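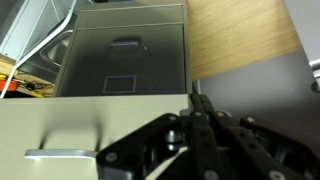
It is Tuesday evening and my hands still smell of metal, so I will write this before I forget the details.

In our club we are preparing the drawer task for the Bredley student meeting. The rules give three tries for each team. The arm must open a drawer, put a small object inside and close it again. When I joined I thought this was the easy task and the others gave me the difficult one. Now I think it was the opposite.

The problem is the handle. On our filing cabinet it is a long bar, shiny and smooth, and the light makes a white line on top of it. Our program, which we call Orkora, likes this white line too much. It takes the line for the edge of the bar and then the fingers close a little too high. I changed the threshold 14 times today and wrote each value in my notebook – my teacher at home taught me this habit and I am grateful for it.

The middle drawer has another kind of handle, a hollow one set into the front. For this one we have no plan yet. I would like to try with only one finger, but my teammates prefer to skip it and take fewer points.

Tomorrow I will test a slower approach, and I also want to tighten the screws on the side plate before we start.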